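Mārtiņš Laur learned to repair accordions from his neighbour, and for a long time he did it only in the evenings. Now it is his whole work. His workshop, Rata, has two rooms behind a bakery, and when I came there in March the smell of bread was stronger than the smell of glue.

"People think I must be a musician," he told me. "I play badly. I can play enough to hear what is wrong, and then I stop, so the bakery does not complain."

He started with one instrument, a Delteo with 200 small faults, as he likes to say. It had stayed in a cellar and the wax which holds the reeds was broken into crumbs. His neighbour, Mr Nowakowski, gave him the tools and did not give him much advice. 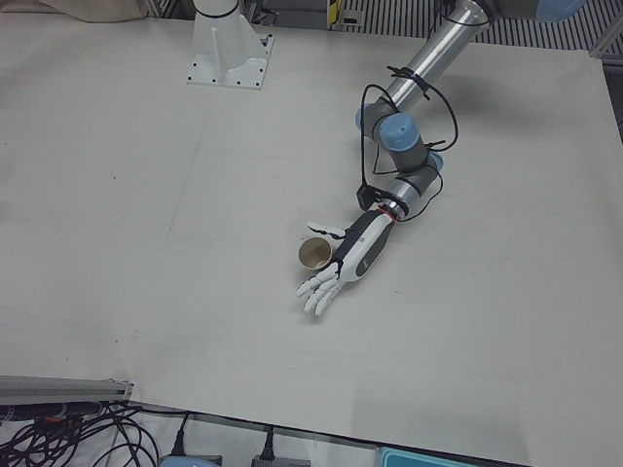 The wax is still the part of the work he talks about most. He mixes beeswax with rosin, and the mixture must be soft enough to close every gap and hard enough to stay in its place in summer. He has spoiled whole sets of reeds by hurrying. "You melt it slowly, you pour it in one movement, and you don't answer the telephone," he said. He told me he likes to do such work on a big pale table, smooth and flat like the off-white one here, where a dropped reed is seen at once. On a dark bench he once searched for a reed until midnight – he found it in his sleeve.

I asked him about the bellows. Here he became more serious. The bellows are made of card, cloth and leather, and the corners go first. Many owners put tape on the outside, which helps for a season and then makes the repair longer.
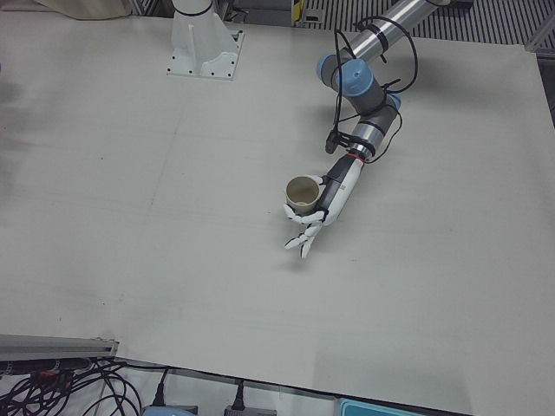 He does not blame them for it. A good repair of the bellows takes him six days, mostly waiting for the glue, and not everybody can be without the instrument for so long. "A man came to me before a wedding," he said. "It was his sister's wedding and he had to play. I put the tape myself! Afterwards he brought it back and we did it properly."

His next plan is a small course, named Clunasora after the first accordion he restored for himself. He will take only two students at a time. They will begin with cleaning and with the leather on the valves, and tuning will come much later. He thinks that many beginners want to file the reeds on the first evening, and metal which is filed away does not come back.

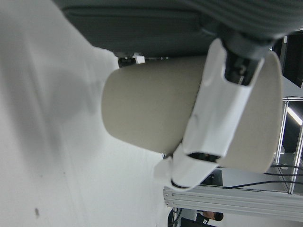

What should a person check before buying an old accordion? "Open the bellows without pressing any key, only with the air button, then release the button and try to close them. If they close easily, the air is going out somewhere, and you must ask for a lower price. Then play every note in both directions, also the low ones. And smell it. If it smells of cellar, there is usually more work inside than the seller tells you."

Before I left, he showed me the Delteo. It stands on a shelf over the door and he will not sell it, although he has been asked. One key in the right hand still comes up a little late. He knows the cause and he will repair it, he said, when the work for the customers is finished – at the moment there are two instruments waiting in the corridor.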